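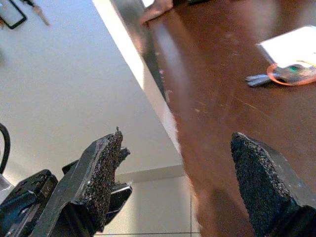 Hi everyone, I could use some advice on a table I brought home in July. I paid 50 dollars for it at a yard sale over in Kenmont, and the seller thought it was from the old Ramasamy furniture store, though I couldn't find a label anywhere. It's a dark reddish brown wood, sort of like mahogany, and I do love the color! But when the light hits it you see all these tiny pale scuffs and specks scattered over the top, and there's a satin sheen I would hate to lose. Can I hide the marks without sanding the whole thing? We eat at it every day – so please, nothing too delicate.
Qiuyue Cai

3 answers

Malathi Annamalai
What a nice find, and please don't sand yet! Start by washing it with a soft cloth and a drop of dish soap in warm water, then dry it well. A few of those specks may just be old paint or wax, and you can coax them off with a fingernail. After that I'd try a wax stick or a touch-up marker one shade lighter than you think you need (dark ones go on darker than you expect, ask me about my piano bench). Wipe off the extra, leave it 24 hours, then rub on a thin coat of brown paste wax and buff with an old T-shirt. Stop buffing when you like the shine. Try it near a leg first.

killo_dad
Walnut. Rub a walnut on it. Works on mine

porchlight5
Malathi's way is good. If the finish is worn through you may need a wipe-on satin varnish, and then you do have to scuff it lightly, 500 grit at most, and get all the wax off beforehand or it won't stick.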